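**Long takes in action films: do they really help the fight scenes?**

**marrowline**

Hello all. I watched Grolleseck again last night and I want to ask something which bothers me for some time. In many discussions the people say that a long take is the proof of good action directing. No cuts, so the actors really did it, so it is better. I used to agree. Now I am not so sure.

The corridor fight in Grolleseck is one shot and it lasts more than four minutes. I admire the work. But after the second minute I noticed I was looking for the hidden cuts and I forgot why the man is in the corridor. When he finally reached the door, I had to remember who is behind it.

Compare it with the market chase in Requena. Many cuts, but I always know where is the exit, who is hurt, and how far away the brother is. I was much more nervous there.

So my question: is the long take now only a way to show off?

**tin_parasol**

I disagree with almost all of this, sorry. The corridor works for me exactly by being too long. You are supposed to get tired with him. By the end his punches are slow and he leans on the wall between them. If you cut it, you lose that.

Also, Requena has maybe the best editor of that decade. It is not fair to compare with the best example of one side.

**marrowline**

It is fair if I compare with what everybody calls the best example of the other side :) But I accept the point about the tiredness. I did not think of it in this way.

**oldreel_66**

You are both speaking about cutting and nobody mentions the sound. Watch the Requena chase without sound and it becomes quite confusing. The church bell tells you the distance. Each time we hear it louder, we know they are closer to the square. The cuts are allowed to be fast with the bell holding everything together.

In Grolleseck there is only breathing and a lamp that buzzes.

**tin_parasol**

I tried this just now with the first half of the chase. You are right about the bell, I never noticed it. I still think the fruit stalls part is readable in silence, but after the stairs I was lost.

**kvass_and_credits**

May I bring a third one? Plovetti, the ferry fight. It mixes both. There is a long take on the car deck, then very quick cutting when they fall into the engine room, then one wide shot with no movement at all. For me this is the best answer to the question. The style changes when the situation of the hero changes.

I saw it in a cinema with 400 seats, nearly full, and in the wide shot the whole room was silent.

**marrowline**

I have seen Plovetti only once, and dubbed, so I should not judge. I remember the engine room as too dark. Was it my copy?

**kvass_and_credits**

Probably your copy. The old disc is terrible, the blacks are all one block. The Turico release is much better, you can see both faces. They printed only 2,000 of them, so look for a used one. I paid too much for mine and I don't regret it.

**oldreel_66**

The Turico disc has a different problem. They cleaned the sound and the engine is now too polite. On the old disc it is so loud that the men must shout, and the line about the key makes sense only in this way. I keep both.

**kvass_and_credits**

I must listen to it again. I never had the feeling that something is missing, but I never heard the old one on good speakers either. 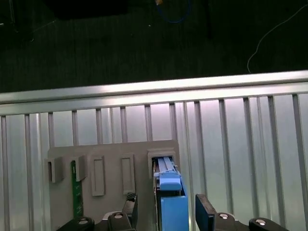
**tin_parasol**

Going back to the long takes, I think we should separate two kinds. In one kind the camera follows a person and stays at the height of the eyes. In the other it flies through windows and under cars. The second kind takes me out of the film every time. Grolleseck is the first kind, and for this reason I defend it.

**marrowline**

With this separation I can agree. My problem is maybe with the films which came after Grolleseck and copied it. There the hero fights 3 floors of people and he has the same energy at the end as in the beginning, so even your argument about tiredness is gone.

**tin_parasol**

Yes, those I will not defend.

**oldreel_66**

I will defend one or two of them, but not tonight. First I want to watch the corridor again with headphones. I have a feeling the buzzing of the lamp changes when he passes the second door, and if it does I will have to take back what I wrote about the sound.

**marrowline**

Please write here what you find. I ordered a used Plovetti in the meantime, the seller says the box is damaged but the disc plays well.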